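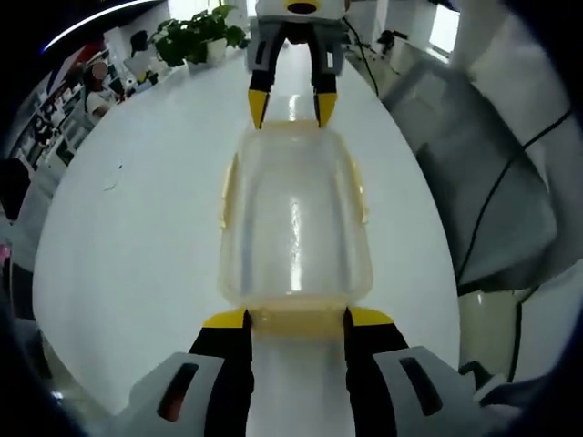 ## 3 Aufbau und Durchführung

Die Greiferpaare entstanden in der offenen Werkstatt Plinow. Jeder Greifer besteht aus zwei hellgrauen Gehäusehälften mit Langloch und zwei schwarzen Fingern mit gelber Spitze. Die Gehäuse wurden im FDM-Verfahren gedruckt, Schichthöhe 0,2 mm. Ein Satz wiegt ohne Kabel 427 g.

Als Prüfkörper dient eine rechteckige, durchsichtige Kunststoffdose mit abgerundeten Ecken. Beide Greifer fassen sie an den Schmalseiten, die Längsachse liegt zwischen ihnen. Die Verschlusslaschen an den Längsseiten bleiben dabei frei.

### 3.1 Greifposition

Die Spitzen werden am Rand der Dose angesetzt, da die Wand dort steifer ist als in der Mitte.

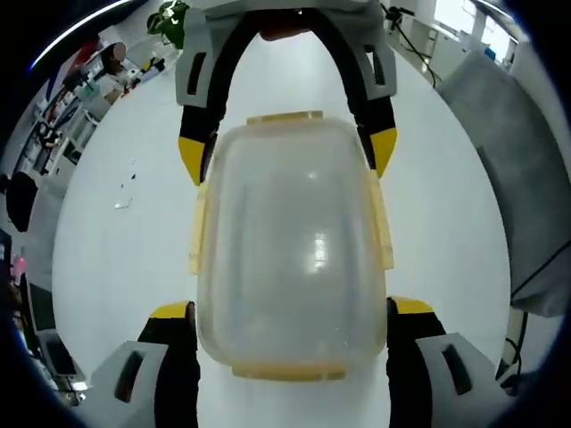

Der Anpressdruck wird über die Federvorspannung in 4 Stufen eingestellt. Stufe 1 reicht zum Verschieben, für das Anheben ist mindestens Stufe 3 vorgesehen. Die Aufzeichnung läuft mit fester Rate und bricht nach 3000 Messwerten ab. Pro Stufe sind 13 Durchgänge geplant, Fehlgriffe werden mitgezählt.

### 3.2 Offene Punkte

- Spiel im Fingergelenk, Passung um 0,1 mm verringern
- Kabelführung am zweiten Greifer, Zugentlastung fehlt
- Reflexionen auf der Dose stören die Kantenerkennung
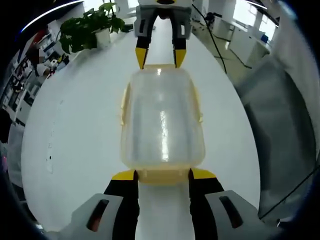

Faustine Barbier merkte bei der Zwischenabnahme an, die Federn müssten vor jeder Messreihe neu vermessen werden, sonst seien die Stufen untereinander nicht vergleichbar. Eine Prüfvorschrift dazu wird in Anhang B ergänzt.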